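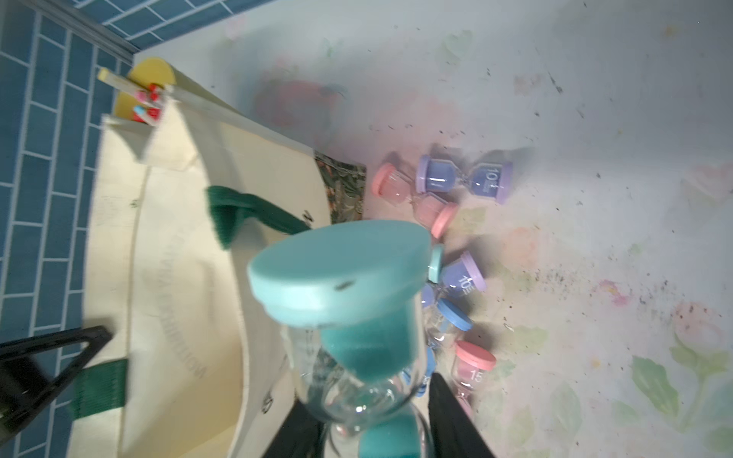 Apr 11, 2023

The timers had to be packed today and I did not do it yesterday, although I wrote here that I would. They were lying on the floor in the same place, on the part with the roses, and I walked past them to make my coffee and felt a little ashamed. Then I sat down beside them and it took much longer than it should.

I must write down what went into the bag, so that in August I do not search the whole apartment again. The sand timers go in the cream canvas bag with the dark green handles, the one that says William Morris. The word cards are in the flat box under the bed. The dice are in the Gunnlaugsson tin together with the small pencils. The list of pupils is in my blue folder, and a copy is with Ketsara.

I have used sand timers in the conversation lessons for two winters now. Before, I used my telephone, and it was not good. When a telephone rings, everyone stops in the middle of a word, and then they look at me as if I had scolded them. With sand they see for themselves that the time is going. The slow speakers look at it and become calm, I think, and the fast speakers look at it and understand that they have talked long enough. I have one man in the Bitska group who never understands it, but he does not understand a bell either.

The colors help me also. The green one with the 5 is for talking in pairs. The purple with the 10 is for reading a text alone. The pink with the 15 is for writing, and the pupils groan when they see it, every time, and then they ask for more minutes at the end. The blue with the 30 I have almost never used for teaching. I turn it for myself, when I correct papers at home, and when it is finished I am allowed to stand up.

The big one with the pale green caps I like best of all, and it is the least practical. It needs so much room! I held it up for a while this morning and only watched it. My grandmother had one in her kitchen for eggs, very small, on a wooden frame, and it was forbidden for the children to touch it, so of course we touched it. I had not thought of that kitchen for a long time. I could smell the stove.

The floor needed the broom also. I see dirt only when I sit down on the same height with it. There were dark crumbs on the roses and I think a part of it was earth from the pots I moved in the weekend. I said to myself that I would first pack and then sweep, and this was the wrong order, for then I carried the crumbs on my socks into the hall.

About the packing I have two opinions. The first is that each timer should be rolled in a sock or a kitchen towel, because it is glass and the bus to Imow is not a gentle bus. The second is that if I roll them in towels, I cannot see which is which when I arrive, and I stand there unrolling towels while people wait with their coats on.

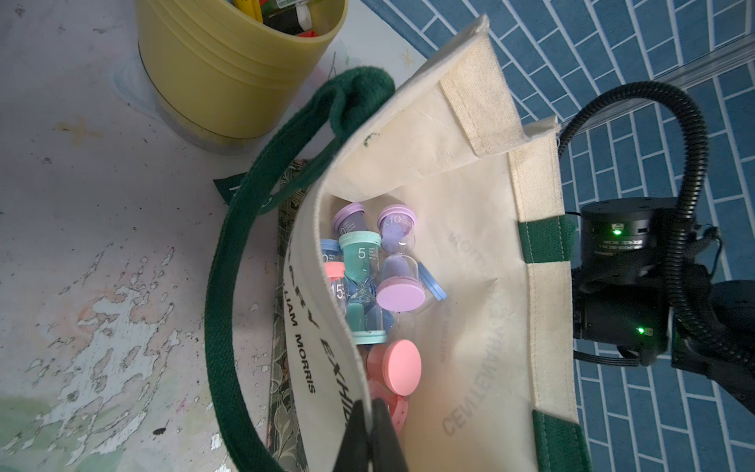 So I decided to put them in without anything between, and to hold the bag on my knees the whole way. If it is raining I will regret it. I have done the trip with eggs in the same manner and it went well.

The bag itself is from Gudrun Söderlund, who brought it from a trip many years ago, and she gave it to me full of plums. It has a small stain inside that I have washed and washed. I know that a canvas bag is not the correct thing for glass, and there is a plastic box from Flusteck in the cupboard with a lid that closes properly, but the box does not go over the shoulder. I also do not like how things sound in it. In the bag they make only a soft click against each other.

While I was packing, I thought about money too, which I always do when I have something in my hands. The room in Imow costs 200 for the spring term and it must be paid before the first lesson. I looked in my account and there is 1,183 in it, and the dentist is not paid yet. It is enough. I write it here so that I believe it also in the night.

What I have not decided is if I should bring all the timers at all. Last term I put everything on the table and the pupils began to play with them, grown people, turning them all at the same moment to see which color would be first. I was annoyed for a minute and then I let them, and they said more English sentences about it than about the text I had prepared - "mine is slower", "no, you have cheated", "turn it again". Perhaps that is a lesson and I should write it in the plan. Perhaps one of each color is better, and the others stay at home in the drawer.

I telephoned Ketsara Jaidee before lunch to ask what she would do, and I told her that I had put them in the bag and taken some out and put them in again, and that I could not make up my mind between few and many. 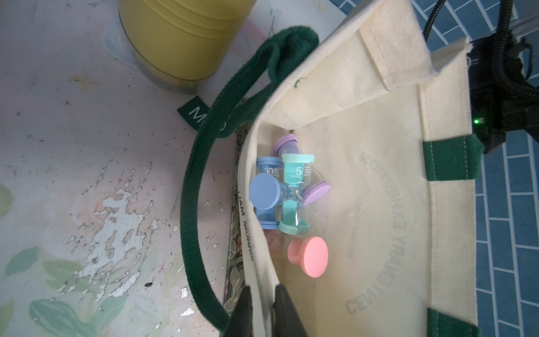
Ketsara said that I should take fewer and stop thinking about it, and that her own group had never needed more than one clock on the wall. Then she was quiet a little and said that the 5 minutes is too short for pairs when one of the two is shy, and had I noticed this. I had not. She thinks the shy one needs the first minutes only to breathe. She wants me to try the purple one for talking and find something else for the reading.

I did not like to hear it, and I believe she is right. It means that I must tell the groups that the colors have changed, and they will mix it up for weeks, and so will I.

After lunch I swept. I found one pencil that belongs in the tin, and a receipt for 347 that I had given up. I had looked for it in every coat. It is in the folder now, at the front.

The bag hangs on the door handle. Bus at ten past eight. Ask Gudrun for the key to the side entrance, and bring the thick socks, the room in Imow is always cold in the feet.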